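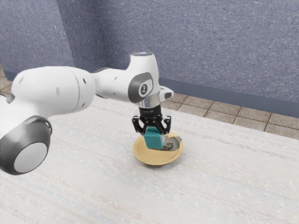

3. Recording the demonstrations

All demonstrations were given by remote control in the simulator. The operator moved a hand controller and the arm copied its position, while a trigger opened and closed the two-fingered gripper. The task was to pick up the teal block and place it in the tan bowl on the rug. We recorded at 16 samples per second and saved joint angles, gripper width and the camera view.

We kept 600 demonstrations, shared between the four members of the group. A run was thrown away if the block was dropped outside the bowl or if the operator paused for more than 8 seconds. Pauses were a problem in the first week – the trained arm learned to hover over the bowl and never let go.

The bowl was not always empty at the start. In part of the set it already held another object, so the operator had to choose where to lower the block. These runs took longer and the paths varied more between operators.

3.1 Guiding by hand

Our plan in May was to guide the real arm by hand as well. We managed only a short trial in the Quartey lab. The operator's hands often blocked the camera, and lowering the block smoothly was harder than with the controller. None of those recordings were used for training.

3.2 File checks

Each file was replayed once before training. Two had missing gripper values and were recorded again.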